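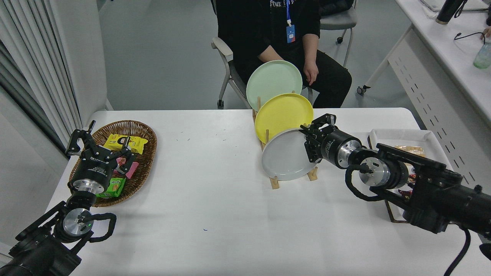
Does the sourdough starter need to go back in the cold between feeds? Only if the gap is longer than a day; at room temperature it keeps its strength on two feeds, morning and evening.

Notebook, March, 7:40 a.m.

Starter B (the rye one from Glenys) fed at 7:15. Flour is the Gulness whole rye, new sack. The old sack ran out last night and the change shows already: the paste is stiffer at the same water, so I will hold the ratio for three feeds before touching it. One change at a time.

Dough 14, mixed last night:
Bread flour 700 g
Water 461 g
Starter 140 g
Salt 14 g

Water was meant to be 460. Left it at the weight on the scale and wrote down what went in.

Dough temperature after mixing was 77 F, a little above target. Bulk time shortened to match. Folded twice in the first hour, then left alone. Surface was smooth with a few large bubbles at the rim of the tub. The center still felt tight, so I gave it another twenty minutes before shaping.

Arwel C. thinks the tight center comes from adding the salt too early. I doubt it. Dough 11 had the salt at the start and opened up fine, but dough 11 also used the older flour, so that comparison is weak. To be repeated with salt held back thirty minutes and everything else as in 14.

Baked 6:10 a.m. on the lower stone, lid on for the first half. Crust color even except for a pale patch on the side toward the door. Same patch as dough 12 and dough 13. The door seal is the likely cause – Branwen has the part number.

Crumb, cut at 9:30, still slightly warm: fairly even, two tunnels under the top crust, none at the base. Sour taste mild. Less sour than 13, which had the longer proof.

Note on the scale: it drifts when the battery is low. Checked against the brass weight before mixing and again after. No difference this time. Anyone using it in the afternoon, please check first and write the reading on the inside cover.

Mulugeta asked whether the feed ratio could go to one part starter, four parts flour, four parts water, to cover the long night gap. Worth a try on starter A only. Keep B as it is until the new sack has settled.

Next: dough 15, salt held back, same flour, same tub. Turn the loaf at the halfway point. Feed both starters at 7 p.m.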